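Friday, August 5, 2022

Moisture cycling, light plywood, Luston batch. Conditioned the cut pieces at 71 percent RH for 3 days, then weighed. Piece 4 came out at 203 g against 200 g at the start. No cupping on the flat table. Edge swell is within what we saw in June with the Tovville stock, but the face veneer checks more readily near the cut ends. Edges unsealed for this run. Next run gets one coat of shellac, same cabinet, same shelf.

Face grain and specks, light ply: 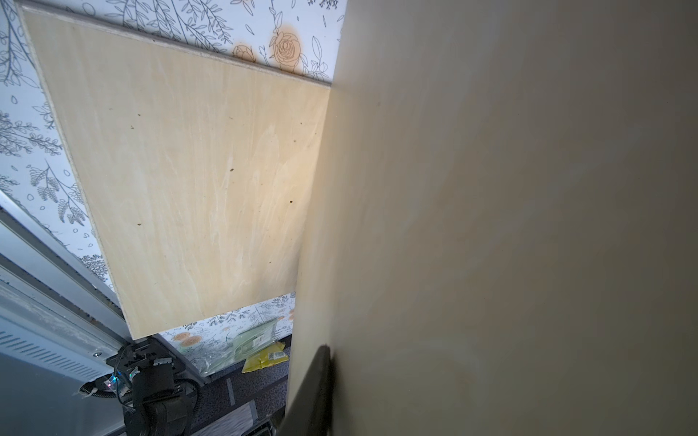
Hongmei Dong thinks the weight gain is too low for that humidity and wants the cabinet hygrometer checked against the salt jar before the shellac run. Jar set up, reading Monday.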